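The case for patient demonstration

By Teresa Dolan

Public discussion of robots tends to dwell on what they may one day do without us. Less is said about how they learn, and in particular about the people who show them. It is my view that the quality of that showing deserves far more care than most organisations give it.

When our training programme at Sidport opened in October, it was planned around a single figure: 1,576 demonstrations of sorting plastic bricks by colour, each performed by an operator at the controls. The figure was met. The results were poor. My colleague Pádraig Conneely reviewed a sample of 228 recordings and found that many operators, working against a target, had fallen into one narrow habit. They took the nearest brick, gripped it from the same side and moved on. Bricks that lay under others were left until last or pushed aside.

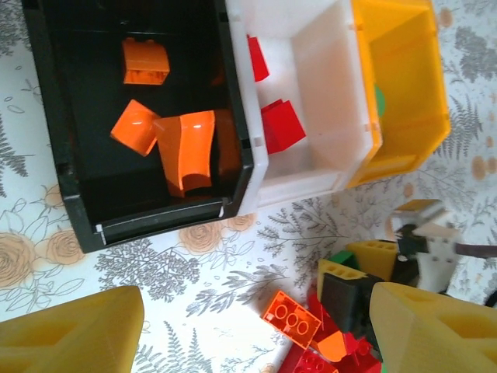 Sorting by colour at Sidport: orange bricks, red bricks and what is probably a green one in separate bins, with a mixed pile between the gripper fingers.

It would be easy to dismiss such work as child's play. I would ask anyone who holds that opinion to try it by remote control. A brick lying upside down must be approached differently from one with its studs showing. A curved piece offers little to hold. Where pieces overlap, the operator must decide which to lift first, and that decision is part of what is being taught.

We have since changed our practice. Operators now work in sessions of no more than 60 minutes, and each new operator spends 3 days observing before taking the controls. They are asked to let a clumsy grasp stand and to correct it in full view of the cameras, so that the recovery is kept along with the error. The partners in the Makisitz project were at first doubtful about the loss of output, and I understand their concern. Fewer demonstrations are harder to defend in a budget.

Nevertheless, I believe the cost is justified. Demonstration is skilled work and should be paid, supervised and credited as such. Those who commission it should ask who performed it and under what conditions before they ask how much of it there is.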